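Town Records Show Women Held Market Rights in Medieval Flarnton

15/12/2019

A set of rent rolls from the town of Flarnton shows that widows and unmarried women held market stalls in their own names for much of the Middle Ages, according to a study released by the Zesimham history center.

The rolls were copied by clerks over several generations and later bound into 9 volumes. Historian Tracey Pearce and her colleague Miloslav Sýkora read all of them and matched the names against court records and wills.

Their list runs to more than 1000 stallholders. Women appear most often in the cloth, ale and candle trades. Seven of them are recorded as paying the higher rent charged for corner stalls, which older histories of the town had said were kept for guild members.

"The clerks wrote these names down the same way they wrote down everyone else's," Pearce said. "Later writers left them out when they printed the lists."
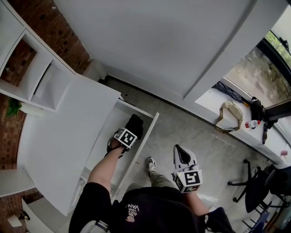

A white cabinet with its drawer open, in a room with a concrete floor.

The study also looks at what happened when a stallholder married. In most cases the rent passed to the husband within a year. In three cases the wife's name stayed on the roll, and one woman, a brewer, went on paying under her own name until her death.

Cathal Ó Dubhghaill, who teaches medieval law and was not part of the study, said the findings fit with what is known of nearby market towns but should be read with care. A name on a rent roll does not show who ran the stall from day to day, he said.

The center plans to publish a full index of the names in April. A second study, on apprentices, will be led by Raimonds Raudsepp.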